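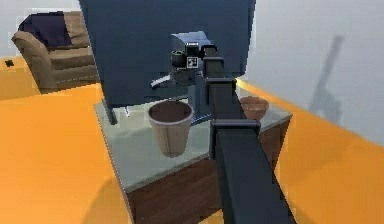
How often does the simulated arm need its joint zeros checked? After every change to the robot model file, and once a month otherwise.

Maintenance diary, Telbridge cell, March. Started 8:30. The new Brosix model went in last night, so I ran the zero check before anything else. Joints 1 and 2 came back clean. Joint 3 was off by 34 encoder counts, the same sign on each repeat. The offset table still carried the old value. Edited it, reloaded, reran: residual under one count. Physics step left at 1000 Hz. Wrist tag pose not touched.
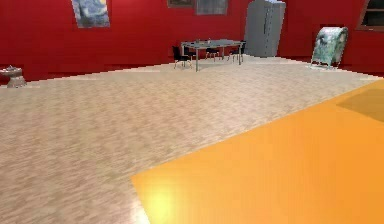
Does the camera have to be recalibrated when a joint offset changes? Only if it rides on the arm; a fixed one keeps its calibration.

After lunch, the controller log. Build 1205 writes a torque warning at startup, before the brakes release. Raised the startup delay to 3 cycles and the warning stopped. Copied the config to the Lanau share and kept the old one beside it. 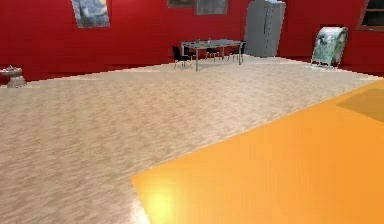 Bălan replied at 4:10 that the delay belongs in the launch file, or the next build will overwrite it. Moved it there and restarted twice, no warning either time. Joint 5 damping still to do.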